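Chapter 4
Rings, Loops and Bands

Draft notes, Vornville edition, I. Psarras

Start with the band. Always the band. Everything else hangs off it, and if the holes are off the loops will sit crooked no matter what you do later.

In this chapter: reading a band, threading wire, closing a loop. The Tilto pattern at the end uses 48 loops, so practise on a short run first. Ten holes, 10 loops, then stop and look.

Words you need
Band: the ring the loops go through.
Loop: thin wire, bent round, passed thru a hole.
Overlap: one loop lying across its neighbor. Fine on most patterns, not on the Gusden.

Check the overlaps before you close anyting. Turn the band, look along the edge, then across the open center.
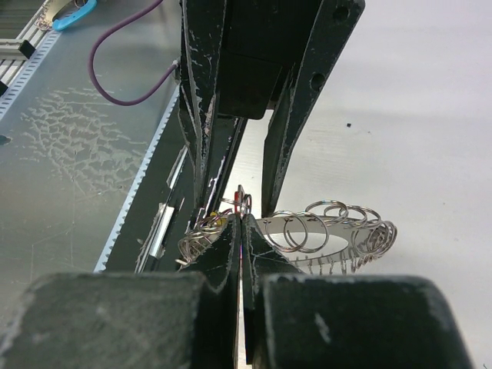
4.1 Threading the First Loop

Wire in from the outside. Pull until it stops, back off a little. Don't close it yet, see 4.2.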